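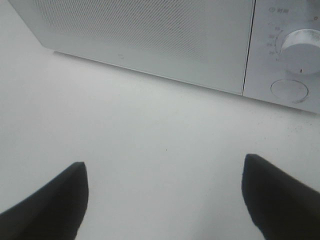

Leltovero Kitchen Appliance Notes
README, revision of Aug 17, 2018

Contents of this package

Leltovero is a written inventory of small kitchen appliances and the way they are cleaned, set and put back into use in shared kitchens. Each record covers one appliance on one visit. There are 143 records from 6 kitchens. The notes were first kept as a paper logbook and were typed up in February. Spelling has been corrected. Wording has otherwise been left as written.

The package is meant for people who write cleaning schedules, kitchen handover sheets or simple appliance guides. It holds no purchase prices and no energy readings.

Files

records.csv: one line per record, comma separated, UTF-8
terms.txt: the fixed words allowed in each field
kitchens.txt: one paragraph per kitchen, with the room layout and the number of sockets
changes.txt: corrections made after first release

Fields in records.csv

record_id: whole number, never reused
kitchen: K1 to K6, matching kitchens.txt
appliance: microwave, kettle, toaster, hob, slow cooker, other
body_colour: white, cream, black, steel, other
control_type: dial, buttons, touch, lever, mixed
door_type: mesh window, clear window, solid, none
outside_state: clean, smudged, splashed, greasy
inside_state: clean, crumbs, splashed, burnt on, not opened
control_state: clean, smudged, scuffed, marking worn
notes: free text, up to two sentences

An empty cell means the field was not filled in. It does not mean "clean". Where an appliance has no inside to speak of, inside_state is left empty and door_type is set to none.

Microwaves

Microwaves make up 109 of the 143 records, as every kitchen has at least one and they were looked at on most visits. The rest of this section explains how the fields are used for them.

door_type describes the viewing panel only. Use "mesh window" where the perforated screen can be made out from the outside with the door shut. Use "clear window" where the glass is light enough for the contents to be read as easily as through a cupboard door. A door with no panel is "solid".

control_type is "dial" if all settings are made by turning a knob. A separate push bar for opening the door does not count as a button. A model with a dial for time and a keypad for power is "mixed".

control_state takes the worst value that applies. The order, from best to worst, is clean, smudged, scuffed, marking worn. A knob with finger marks and light scratches on its top is therefore "scuffed". "Marking worn" is kept for cases where the pointer line on the knob, or the scale on the panel behind it, can no longer be read at arm's length.

The gap between the door and the control panel collects grease and is easily missed. It has no field of its own. If it is dirty, outside_state is set to "greasy" and the word "seam" is put in the notes. Searching the notes for "seam" returns these records.

Small specks on the door face are entered as "splashed" if they wipe off. A chip or a spot of missing paint goes in the notes and does not affect outside_state.

Cleaning routine used in the kitchens

The same routine was posted in all 6 kitchens. It is given here so that the state fields can be read in context.

1. Switch off at the wall and leave the door open.
2. Take out the turntable and its ring. Wash both in the sink.
3. Wipe the inside with a damp cloth and washing-up liquid, roof last.
4. Wipe the door on both faces. Do not scrub the screen.
5. Run a folded corner of the cloth down the door seam.
6. Wipe the knob with a well-wrung cloth. Pull it off only if the maker's leaflet allows it.
7. Dry, refit the ring and turntable, shut the door, and leave the dial at zero.

K2 and K5 used Murnex cloths and the other kitchens used whatever was in the cupboard. The cloth type was not recorded per visit, so no comparison between them should be drawn from this data.

Known problems

Records 31 and 32 describe the same toaster. Both have been kept.
In K4 the words "splashed" and "greasy" were swapped for part of the period. Records that could be checked have been corrected and are listed in changes.txt.
Cream and white were not told apart with any care. Merge them if colour matters.
inside_state is "not opened" more often in K1 than elsewhere, as that kitchen was usually in use at visiting time.
The notes field has commas in it. Fields with commas are quoted, but some older spreadsheet programs split them anyway.

Related material

The room plans follow the Villalobos layout sheets, version 2. The storage and shelving inventory is published separately under the name Dokico and uses the same kitchen codes, so the two tables can be joined on the kitchen field.

Reuse

Free to copy and adapt with the name of the package kept. Corrections should quote the record_id and the field, with the proposed value taken from terms.txt.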